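Bench notes: bleeder resistors on the Plilow supply

Several readers who built the Plilow high-voltage supply have asked why the output stays up after switch-off. The board as first drawn has no bleeder across the reservoir capacitors. With no load connected, the charge has nowhere to go except through capacitor leakage, and the output can sit near 400 V for a long time.

The fix is 3 equal resistors in series across the output. Do not use a single part. Most small resistors are not rated for the full voltage, whatever their wattage. Space them clear of the board and keep the leads short.

Revised boards carry the number 1074 on the solder side and have pads for the chain. Earlier boards need it fitted on the terminal block.

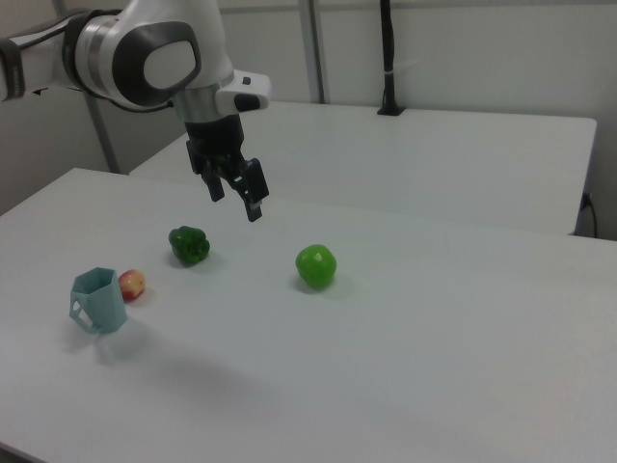
By Graziella Melis, Technical Pages

After fitting, switch off, unplug, and watch the output on a meter. Do not touch the board until it reads below 50 V, then short the output through a resistor before working on it. Corrections to the parts list go to Ifor Trevor before the December issue.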